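Our open day at the Werkoria hall, in pictures

We had been meaning to open the doors properly for a long while, and I think most of us were a little nervous about it. The hall at Imrie is a working space and not a showroom, so there was a good deal of sweeping, moving of crates and hunting for chairs in the days before. But people came! They came with children and grandparents and folding strollers, and they stayed a great deal longer than we had planned for, and the coffee ran out well before the questions did.

For anyone who has not been to see us, Werkoria shares the hall with two neighbors. Farnari builds grippers and wrist parts in the front rooms, and Zarkis runs the training classes upstairs, which start up again in April. All three of us put something on show, and visitors could wander between the rooms as they liked. We had 12 demonstration slots on the schedule and ended up adding more at the end of the afternoon, when there was still a line at the two-arm table.

That table was the one everybody asked about afterward, so I will say a little more about it. The work we show there is picking up and handling everyday things with two arms. It sounds very plain when you write it down, and I have stopped trying to make it sound grander, but it is lovely to stand next to. We use objects you might have in a playroom or a kitchen drawer, things with lids and latches, things that are hard to see and things that are awkward to hold. Each session lasted about seven minutes, with time for questions, and the questions were very good. One small girl wanted to know if the arms ever got bored. A retired machinist spent most of a session asking about finger wear, and went off to the Farnari room with a list.

We asked visitors not to lean on the tables during a run, and they were wonderful about it. Thank you also to the family who brought a whole tray of plum cake for the crew. It did not last until closing.

Several of you wrote to ask if we would put something up from the day, so here we are, with apologies for being slow. Please feel free to pass the page along to anyone who could not make it.
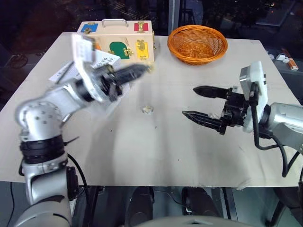 Last updated: Oct 5, 2022

The two-arm table at work, with the left arm on the move and the right one holding its fingers open. The little clear piece in the middle is just the sort of thing we like to include, and the box behind it, with its colored panels and brass latches, would have kept me busy for hours as a child.

If you would like to visit with a school or a club, we can usually take groups of five or six at each table, and we are happy to split a bigger class between the rooms. Write to the front office at Werkoria and tell us the ages and what they are curious about. Parking is behind the hall, on the gravel side, and the entrance with the ramp is the one nearest the bicycle racks.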